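Kategorie: Datensätze / Sprache / Wortlisten

Gerkance: Alltagswörter für Behälter, Kästen, Schubladen

README, Stand April. Noch nicht alles drin, siehe unten.

Wortliste Deutsch, regional. Wie heißt das Ding, in dem der Kram liegt? Schublade, Lade, Schubfach, Schubkasten, Schieber, Kommodenfach usw. Dazu Kiste, Box, Korb, Steige, Dose, Tüte, Beutel, Sackerl. 2.506 Einträge, jeder mit Region, Genus, Plural (wenn bekannt) und einem Beispielsatz. Gesammelt per Fragebogen, Papier und online. Papierbögen komplett abgetippt, Tippfehler der Leute wurden gelassen, unsere eigenen hoffentlich nicht.

Dateien, 3 Stück:

woerter.csv – die eigentliche Liste
regionen.csv – Regionskürzel und ausgeschriebener Name
saetze.txt – Beispielsätze, einer pro Zeile, Nummer vorn

Alles UTF-8, Trennzeichen Semikolon. Wer mit Excel aufmacht: Import-Dialog nehmen, sonst sind die Umlaute kaputt. Ist schon oft gefragt worden.
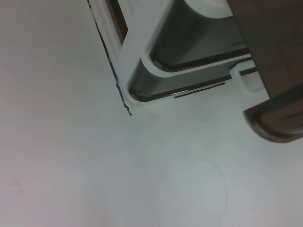

Kann ich die Liste auch für ein gedrucktes Wörterbuch verwenden?
Für gedruckte Sachen gilt dieselbe Lizenz wie online, also Namensnennung (Gerkance, Version dazuschreiben) und Weitergabe unter gleichen Bedingungen. Beispielsätze bitte nicht umformulieren und dann trotzdem als Beleg ausgeben.

Spalten in woerter.csv

id – fortlaufend, Lücken sind Absicht (gelöschte Dubletten, Nummern werden nicht neu vergeben)
wort – Schreibung wie im Fragebogen
wort_norm – kleingeschrieben, ohne Artikel, ß bleibt ß
genus – m, f, n oder leer. Bei Schwankung zwei Buchstaben, z. B. "mn"
plural – oft leer
region – Kürzel, Auflösung in regionen.csv
gruppe – schub, kasten, korb, beutel, dose, sonst
satz_id – zeigt auf saetze.txt
anm – freie Anmerkung, sehr uneinheitlich, nicht maschinell auswerten

Die Gruppen sind grob. "Fach" liegt unter schub, könnte genauso gut unter kasten. "Tasche" nur drin wenn jemand damit wirklich Aufbewahrung meint und nicht die Handtasche. "Kasten" ist sowieso schwierig: in Österreich der Schrank, anderswo eher Kiste. Deshalb dort immer die Region mitlesen!

Bereinigung

Läuft über das Skript Bashir (liegt im Ordner tools). Macht Leerzeichen weg, vereinheitlicht Anführungszeichen, sucht Dubletten. Dublette heißt: gleiches wort_norm, gleiche Region, gleiche Gruppe. Verschiedene Genera bei sonst gleichem Eintrag bleiben beide stehen. Aufruf ohne Parameter = nur Bericht, es wird nichts geschrieben. Mit --schreiben überschreibt es die Datei, also vorher Kopie machen. Backup legt das Skript nicht selber an, kommt vielleicht noch.

Zum Ausprobieren gibt es einen Auszug mit 1.000 Zeilen, zufällig gezogen, nach Region geschichtet. Reicht für Tests. Für Häufigkeiten bitte die ganze Liste.

Bekannte Probleme

Diminutive. Lädchen, Schublädle, Kistl, Körberl. Manche stehen als eigener Eintrag, manche nur in der Anmerkung. In der nächsten Version alle als eigener Eintrag.

Norden schwach vertreten. Aus dem Nordosten fast nur ältere Bögen, dafür mit schönen langen Sätzen.

Schubladenelement, Schubladenbox, Schubladenturm: Kaufhauswörter, überall gleich, Region deshalb "alle". Ob die überhaupt reingehören, ist offen. Momentan ja. 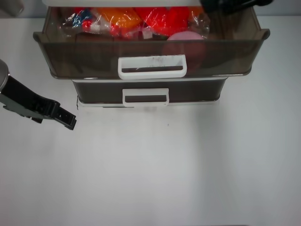

Ebenfalls offen: Tüte gegen Beutel. Im Fragebogen stand nur "Verpackung aus Folie", da haben manche Tüte geschrieben, manche Beutel, manche einfach Plastik. "Plastik" als Antwort ist in der Gruppe sonst gelandet. Wer damit was rechnet, sollte die vorher rauswerfen. Sackerl und Sackl sind getrennt, Gugge und Guggen zusammengelegt, war damals eine schnelle Entscheidung.

Sätze mit Personennamen sind gekürzt, Name durch N. ersetzt. Falls doch noch einer durchgerutscht ist, bitte melden, kommt dann sofort raus.

Versionen

Version 2 ist die aktuelle. Neu gegenüber 1: Spalte gruppe, Regionskürzel vereinheitlicht, saetze.txt ausgelagert. Die alten Kürzel gehen nicht mehr, Umrechnungstabele liegt im Ordner alt. Version 1 bleibt zum Nachprüfen online, wird aber nicht mehr gepflegt.

Mitmachen

Neue Wörter über das Formular oder als Zeile im gleichen Format. Bitte immer mit Region, ohne können wir nichts damit anfangen. Ein Satz dazu wäre gut, so wie man ihn zu Hause sagt, kein Schriftdeutsch. Mehrere Wörter für dieselbe Sache sind ok, dann mehrere Zeilen. Nichts aus anderen Wörterbüchern abschreiben, auch nicht "zur Ergänzung".

Zitieren: Gerkance, Wortliste Behälter und Schubladen, Version 2, Preltarside.

Karte zu den Regionen fehlt noch, kommt wenn die Kürzel im Süden endgültig sind.

Kontakt | © Gerkance, Preltarside | Nach oben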